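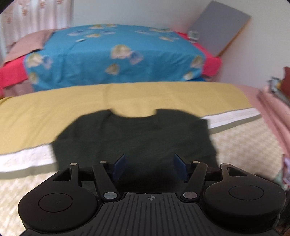 The visit to Jistham had been on my list since December, and I very nearly missed it because I got off the bus one stop too early and had to walk back along the canal with my lunch in a paper bag. I'm so glad I didn't turn around! I have been to plenty of robot demonstrations where you stand behind a rope and watch an arm put a cube on top of another cube. At Jistham they spent a whole day on folding clothes, and I could have stayed for a second one.

Some background, for anyone who hasn't followed them. Jistham works on household robots, and their present project is called Collent. The aim is modest when you say it out loud: a machine that can take a sweater or a T-shirt off a bed and fold it well enough that you'd put it in a drawer. To teach it, people do the folding themselves with a gripper held in the hand, over and over, and the recordings go into the training. The robot that has to copy all this is named Inga, and she (everyone there says "she", so I will too) lives in the long room at the back.

Omprakash Pandey gave the opening talk. He started with a plain knit top over his arm and asked us how many ways there were to pick it up. People shouted numbers. He waited for us to run out, then dropped it on the table twice, and it landed in two completely different heaps. That was pretty much the whole talk, and I thought it was wonderful. A cup stays a cup wherever you put it down. A sweater has a new shape every time you let go.

Then we got to try it ourselves. You squeeze the handle, the two fingers close, and you have a pinch of cloth — or you have nothing, in my case, for the first several tries. I kept coming in too high and closing on air. Lizeth Rivadeneyra, who was looking after our group, told me to press down into the mattress a little and let the fabric bunch up between the pads before squeezing. It worked right away, and I was ridiculously pleased with myself. I got one sleeve across, then lost the cuff, then got it again. My finished sweater looked like something pulled out of a gym bag, but it was folded!

Dark clothes are the hard ones, Lizeth told us. With a black or very dark green knit the folds nearly vanish on camera, and it gets difficult to say where a sleeve stops and the body begins. They could leave those out and stick to bright colors, but people own dark sweaters, so in they go. She also likes bedrooms better than the lab for this work. In the lab every sheet is the same gray. In a home you get yellow sheets, quilts, flowered covers, a pile of blankets in the corner, and the robot has to learn to find the sweater in all of it. The collection so far has 143 different garments in it, and she seemed to have an opinion on most of them.

After lunch we saw Inga fold. She took 19 minutes for two shirts and a cardigan, which I suppose is slow, but the room was completely silent the whole time. On the cardigan she missed the hem, stopped, moved over slightly and went back for it. Everybody clapped. A boy in the front row asked if she could do socks, and Omprakash said to ask again next year.

There was also a table from Breltow, who make the finger pads, with a tray of different ones you could handle. The soft ones feel a bit like an eraser. I asked too many questions and held up the line.

Practical notes: the day is free but you have to sign up ahead, and there is a step up into the back room (they have a ramp, just ask). Coffee is good, sandwiches less so. Get off the bus at the bridge, the stop after the school.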